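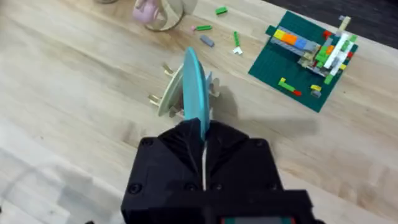 Gripper holding a teal plastic piece, Platovwood open day

What should I ask at a gripper demonstration?

I went to the Gridum open day at Platovwood on February 10, 2026 and have a second visit booked. We pack small mixed parts by hand and want to know whether a two-finger gripper would cope. What is worth asking the operator?
Arif Paul

Answer 1
Ask for the payload at full reach, gripper included. The headline figure often leaves the gripper out. If the arm is rated at 700 g and the fingers and bracket use up half of that, your choice of parts is much smaller. Then ask for 40 picks in a row with no resets, and write down every miss.
Anwara Uddin

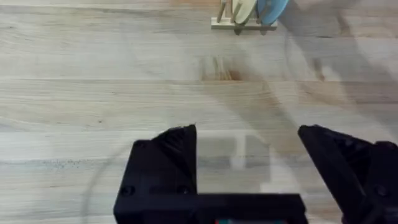

Answer 2
Take your own parts. Ours went to a Denar demo in December and 3 of them would not grip at all. Thin flat ones are worst. Also check the opening width and whether the finger pads can be swapped.
Seneviratne

Comment on answer 2
Thanks. Do you mean the pads only, or the whole finger?
Arif Paul

Whole finger on ours, 2 screws each.
Seneviratne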